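About Ulloa Typing & Office School

Ulloa is a small evening school above a shoe repair shop. We teach bookkeeping, business letters, spreadsheets and typing, in that order of popularity, although typing is the one on the sign. The sign was expensive, so typing stays.

The school was started by Rosângela Lins, who had spent 36 years in the back offices of other people's companies and had opinions about all of them. Her first class met in February in a room with one working radiator. Everyone sat on the same side. Two of those students still come by to complain about the coffee.

We are not a college and don't hand out anything you could frame, unless you own a frame and like our receipts. What you get is 40 evenings of practice on the kind of work offices really pay for: invoices that don't match, a letter to a customer who is right, a letter to a customer who is wrong, and a spreadsheet left behind by somebody named Gary.

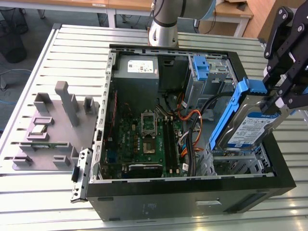 The practice company in all our courses is called Flelby. It sells garden furniture, badly. Over the years Flelby has acquired a rival (Stakateo), a landlord who rounds up, and a petty cash box that has never once balanced on the first try. Students get attached to it. One class sent it a Christmas card.

Classes run 90 minutes and start on time. If you're late, come in anyway and sit near the door, where the chair squeaks. Homework is optional in the sense that we can't follow you home.

Fees are paid by the month, and you can stop whenever you like. There's a discount if you bring a friend and a slightly larger one if you bring your boss. Our teachers all have day jobs, mostly in accounts, so they tend to show up tired and very well informed.

The next open evening is on Saturday, May 30, 2026, upstairs at the Pirkura Building. Ring the lower bell. The upper one belongs to a dentist, and he has asked us to mention it.

36 shares
4 comments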